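Budgeting for a robot gripper to tear down old office PCs: what did you leave out the first time?

Our reuse shop strips donated towers for parts and I finally get to price an arm! Quotes so far: Lundura wants $498 a month to lease, Plikent $278 for a smaller one. Mostly Dell desktops, lots of cables, blue plastic drive carriers.

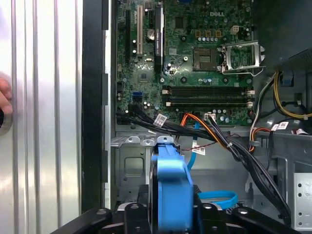
I've set aside money for 3 sets of fingertips and nothing for fixtures. Is that nuts? We'd like to start in October.

Answer 1 (accepted)
Fun project! Move money from fingertips to holding the case still, and budget a person's hours too. Then ask both sellers how slim the fingers are, as cables fill up a tower fast.
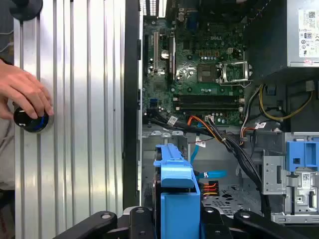

Open Dell tower, blue drive carrier, gripper at the bottom

I'd take the cheaper lease only if they let you try it on your own cases first. Bring your ugliest one.

Answer 2
lundura, no contest

Answer 3
We went with Abubakari and love it, but setup took 13 days, so don't plan on October if you haven't signed. Pundness sells used stands, worth a call.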